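Can it do the chores yet? A gallery
Posted March 1, 2019 by Yavuz Taşdemir

Quick one, no time to edit, train in 40 minutes. People keep asking me if the machines can do housework and shop work yet. Short answer: bits of it. Long answer is this page. I spent most of January going around to look at the stuff people send me press releases about, plus a few jobs nobody sends releases about. Notes first because I type faster than I sort pictures.

My rule for all of it, same as last year. I don't care if it works once. I care if I could leave the building.

FLOORS
Solved, more or less. The Fledano puck thing does a flat floor fine. Socks still kill it. So do the tassels on my mother's rug, which it ate and then beeped about until I cut it free with nail scissors. Would I leave the building? Yes. With the rug rolled up.

SHELF STOCKING
Went to the Ağca hardware store after closing. They have a wheeled unit that reads the shelf labels and tells you what's missing. Reads them well! Doesn't put anything back tho. A guy with a cart still does that, and he was faster than the unit by a mile. The manager likes it anyway, says the stock list is finally right. Fair enough.

BOX PACKING
Same-size boxes, same-size product, great. Fistton let me stand behind the yellow line for an hour and I saw 100 cartons go by with no trouble at all. Then a bag of loose brackets came down the belt and everything stopped. Bags are the enemy. Anything that changes shape when you grab it is the enemy, you'll see this come up again.

DISHES
Loading plates, okay. Loading a whisk, no. Six tries on the whisk before the operator reached in and did it himself. Plastic tubs flip over in the wash no matter who loads them so I'm not counting that one against the machine.

TOWELS
Folding a towel is a real thing now, I've timed it. 80 seconds for a hand towel at Zirix, laid flat to start with. If it starts in a heap then go make coffee. The fold was neat, I'll give them that, neater than mine. The problem is that a towel is a rectangle and most of my laundry isnt.

BEDS
This is the one I get the most mail about, so a bit more on it. Making a bed sounds like towels but bigger. It's worse. Long reach, soft thing on top of another soft thing, and a mattress that gives when you lean on it. Two arms help a lot, one arm is hopeless, you pull a corner and the other corner comes with it. 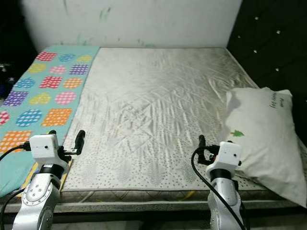 The order matters too. Blanket first or pillow first, everyone I talked to had a different answer and was pretty sure about it. My own view, spread the blanket, then pillow, then smooth. Smoothing is where I'd put the money. A person does it with a flat forearm in one sweep and never thinks about it. Two fingertips pinching at wrinkles takes forever and half the time makes a new wrinkle next to the old one. Something wide and dumb on the end of the arm, a paddle even, might beat a clever hand for that part. Somebody try it and write me.

Also nobody agrees what "made" means. Hotel made? Kid's room made? I'd pay for kid's room made tomorrow.

Would I leave the building? Not yet. Next room, maybe, door open.

STILL ON THE LIST
Window cleaning (inside), hanging shirts, sorting returns at a shop counter. Bathroom too if anyone will let me watch. If you have one of these running somewhere real and not on a trade show carpet, send me a note and I'll come by. I bring my own lunch.

Comments are off til I fix the spam thing, use the contact form for now.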